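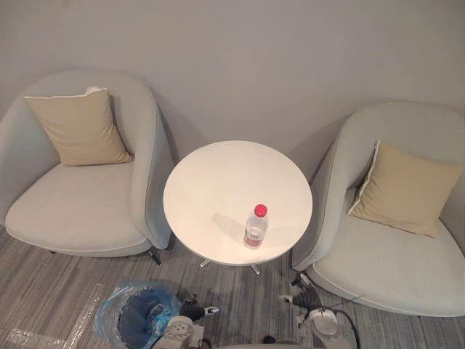

Good evening everyone, and thank you for coming out on a Tuesday. (Wait for the back rows to settle. Check the microphone reaches the people by the door.)

I'm going to talk tonight about learning to listen to someone you've known all your life, which in my case was my father, and about what happened when I started writing down what he told me. I've been asked to keep it to 30 minutes. My wife has a watch and has promised to wave.

Start with the ferry story. Dad grew up in Korilholm, and if you asked him about it straight out he'd say "oh, it was all right" and go and put the kettle on. For years that was all I had! Then one afternoon I asked him what the ferry smelled like, I don't know why, and he talked until teatime. Diesel, wet dogs, oranges at Christmas, and the man who took the fares and kept peppermints in the same pocket as the change.

So that's my first suggestion, and I'll say it slowly: ask small. Ask about the coat they wore to school, or what was for dinner on wash day. Big questions get you the short version they've been giving people for fifty years.

(Pause here. Somebody usually nods.)

Second bit, silences. I was dreadful at this. Listening back to my early recordings I can hear myself jumping in every time he stopped for breath, and you can hear him give up, poor man. Aarne Koivisto, who taught the evening class I went to in Brarkdale, made us sit and count to ten in our heads. It feels like a month. Do it anyway.

Play the clip now, the one about the bicycle. It runs 2 minutes. If the sound fails, just tell it: he borrowed his brother's bicycle, rode it to Samonte to see a girl, and had to walk home carrying it. The girl was not my mother. She laughs about it more than he did.

Then the practical things. Write the name and month on every recording the same evening. I ended up with 112 of them and 27 had no label at all, and I'm still working out which winter he was talking about. Make a second copy and give it to a cousin. Type up the good parts first, and don't tidy the grammar, please, you'll lose the voice.

Read the letter if there's time. If not, go straight to thanks, and mention the tea.

Questions. Someone will ask about family rows. Say that I left two stories out and I'd do it again.

Contact: Kalevi Leinonen | Copyright Kalevi Leinonen, all rights reserved | Back to top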